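Notes on metal parts bins, since the Berkdale site asked again how we pick them. Short thread.

1/ Floor finish. Leave it bare. Paint on a bin floor is gone within weeks and the flakes end up in the parts.

2/ Walls. Sloped walls bring parts back toward the middle. Steeper is better until you lose too much floor. We settled on 20 degrees off vertical.

3/ Drain hole. One, small, near a corner. Keep it smaller than the narrowest part you store.

4/ Load. Rodica Sârbu put 14 kg in a Dudent bin and left it until October. No measurable sag.

5/ Paint. Rear walls chip first for us. Touch up once a year – more often is wasted effort.

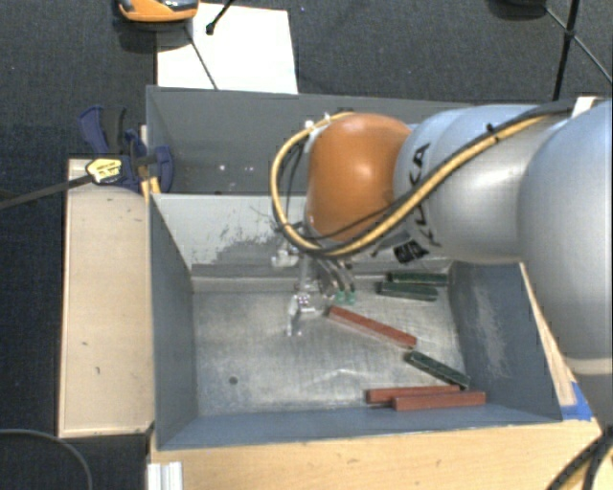
Page last changed: 2025-09-12

6/ Six narrow blocks in the near bin, three dark green and three reddish brown. Fine scratches all over the floor, a worn patch on the rear wall. I would not replace a bin over either.

7/ Two bins set side by side need their rims level. Shim the low one.

8/ Plesari drawings have the old wall angle. Use the new ones.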